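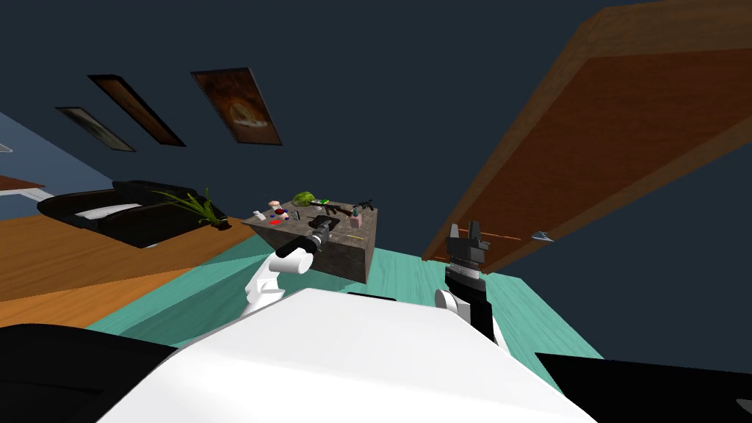 Handholm's new format: count me unconvinced

The Handholm Open has a new look for August 2018, and the tour would like us all to be excited about it. Out goes the old 72-hole stroke play week. In comes a shortened event of 54 holes, with the top 8 players after that going into a knockout played over six holes a match. The tour office calls it "a fresh test of the complete golfer." I have read the four-page rules sheet twice and I still can't find where the complete golfer comes in.

Start with the obvious problem. A player could lead by five shots after three rounds, lose a six-hole match to the man who scraped into eighth, and go home with a quarterfinalist's check. Six holes is one bad bounce and a lipped putt. The rules sheet says the leader will get "choice of starting hole," as if that makes up for three days of better golf.

Obadia Odera, who won here two years ago and has never been shy with a microphone, was polite about it at the Zellside pro-am. "I'll play whatever they put in front of me," he said. "But if I'm five clear, I'd like to be handed the trophy." He was asked whether the players had been consulted. He said there had been an email.

The tour points to last November's trial at Fekel, where the knockout idea was first used and where the gates were said to be up. Maybe so. The figure given was 871 extra spectators over the week, but Fekel also cut its ticket price that year and opened the new parking lot by the 14th green, so I'd want to see a second year before I credited the format with anything. The weather was good too, if you remember, and the year before it was miserable.

Then there is the course. Handholm was never built for short matches. The first six holes are the gentlest on the property, and the par-5 fifth has been reachable with an iron since they moved the tee forward. The holes that sort people out come late, from the long par-3 13th on, and under the new setup most of the knockout will never get near them. Moving the matches to the back nine was discussed and dropped, apparently over where to put the grandstand.

The sponsor, Qian, has signed for 3 years, so we are likely to be stuck with this for a while whatever happens. Prize money is up by a little over four percent. Most of the increase goes to the two finalists, which won't do much for the player who finishes 40th and drives himself to the next stop.

I'd be glad to be wrong. If the final comes down to the last putt and the best player of the week is holding it, I'll say so in the next newsletter. My guess is we get a surprise winner, a lot of talk about drama, and a quiet change to the rules sheet over the winter.

Members who want tickets can still get them through the club office. The first two rounds are included in the day pass. The knockout is extra.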